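Pundus 工作站图集：杯架单元的搭建与维护

首页 / 图集 / 仿真单元 / Pundus

Pundus 是 Unham 实验楼里的一套机械手摆放单元，任务是从台面右侧拿起杯子，放到木制碗架上。单元分两部分：一部分是楼下的实体工位，另一部分是在 Lukumay 里建的仿真工位。本页只收仿真工位，实体工位的安装和布线见另一组图集。

仿真工位的台面、墙面和碗架各是一个独立模型，机械手单独加载。换杯子、换架子都不需要动机械手的文件。所有模型的长度单位是米，竖直方向为 Z 轴，原点放在台面中心。早期有几个模型是按毫米导出的，导入后大得看不见边，现在统一在导出时换算，不在场景里缩放。

碗架是整个单元里改动次数最多的部件。第一版直接用了外观网格做碰撞，杆件多，缝隙窄，求解很慢，杯底碰到横杆时还会抖。现在外观和碰撞分开：外观保留木纹和全部杆件，碰撞部分每根杆用一个长方体代替，两端的支架另加小块。修改外观以后，要打开碰撞显示再看一遍，两层对不齐的地方多半在端部。
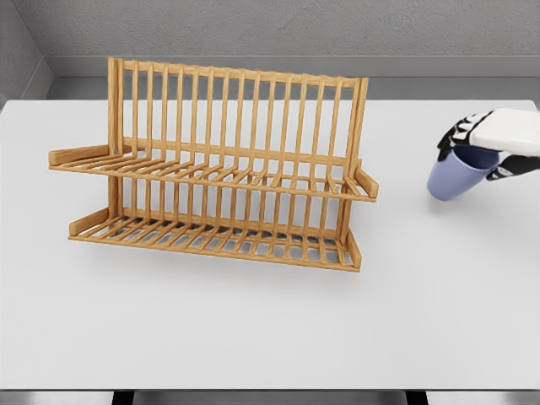
Unham，2023年9月26日

仿真工位，机械手在碗架右侧持杯，杯子离开台面，杯底朝左下方倾斜。两层架子都空着。

这一组设置用于检查抓取姿态和碰撞参数，步骤如下，供接手维护的同事对照。

载入顺序
先载入墙面和台面，再载入碗架，最后载入机械手和杯子。碗架固定在世界坐标系里，不参与动力学计算，杯子是自由刚体。如果先载入杯子后载入台面，仿真一开始杯子就会往下掉，日志里不报错，只能从杯子的高度值看出来。

机械手零位
手部模型沿用 Dorex 驱动包里的关节顺序，共13个关节通道，名称必须与配置表逐行一致。每次更新驱动包后，先不放杯子，单独把每个通道从零位转到限位再转回来。有一次更新以后两个指节的通道对调，握空手时看不出问题，一夹杯子就从侧面滑出去。查这类问题不要先调摩擦，先查通道名。

手指与杯壁的接触
摩擦系数写在接触对里，不写在材质里。杯子换颜色、换贴图都不影响接触。以前写在材质里，有人为了渲染好看换了一次材质，抓取结果跟着变了，花了一个下午才找到原因。接触刚度改动一次只改一个值，改完存一份新配置，旧配置保留。

手指穿进杯壁时，先看目标关节角是不是给得太深，再看步长。仿真频率为500赫兹，控制指令频率为200赫兹，两者不是整数倍，指令之间的保持方式要在配置里写明。我们用的是保持上一条指令，不做插值。改成插值也能跑，但前后两批记录就不能放在一起比较。

杯子模型
杯子高103毫米，内壁和外壁都有碰撞体。只做外壁的简化模型在抓外侧时没有区别，手指一旦靠近杯口就不对了，所以已经停用。质量按实物称重填写，质心由模型自动计算，计算结果要看一眼，不能落在杯底以下。

碗架位置
碗架的长边与台面左右方向一致，移动碗架时只改平移，不改旋转。需要转角度的测试另建场景文件，文件名后面加角度。曾经有人在公共文件里转了架子，没有转回来，后面几天的放置测试全部偏到一侧。

光源和阴影
光源参数不影响物理结果，但影响图像检查。阴影保持打开，杯子离台面有没有距离，看影子比看杯子更快。墙面和台面用浅色无图案的材质，不加贴图。渲染结果偏暗时先查光源有没有被重复载入，或者有没有漏掉，不要直接去调曝光。

日常检查
每次改动合并以后，运行一次空手动作，再运行一次持杯保持。持杯保持的检查方法是：手指合拢后停住手腕，读取杯子相对手掌的位姿，看它是否随时间漂移。慢慢往下滑，一般是摩擦或者夹持力偏小；来回小幅抖动，一般是刚度太高或者步长太大。两项都通过以后再跑放置动作。

放置动作暂时只用上层。下层进出空间小，手背容易碰到上层的前横梁，路径还没有定下来，相关配置放在草稿目录里，请不要引用。

常见故障
场景打开后没有机械手：检查驱动包路径，路径里不能有中文和空格。
杯子在合拢时弹飞：初始位置与手指有重叠，把杯子往外移一点再开始。
碗架显示正常但杯子直接穿过：碰撞层没有载入，或者碰撞分组写错。
手指到不了目标角：先看限位，再看力矩上限。
同一配置两次结果不同：检查随机种子，再检查求解器是否开了多线程。

文件存放
场景文件、碰撞模型和配置表放在 Pundus 目录下，图片不放进同一目录。旧版碗架网格移到归档目录，没有删除，需要对照时可以单独打开。配置表的改动请在表头写明改了哪一行和原来的值。

上一组：Pundus 实体工位，底座与线缆
下一组：Pundus 仿真工位，碰撞层显示
返回图集目录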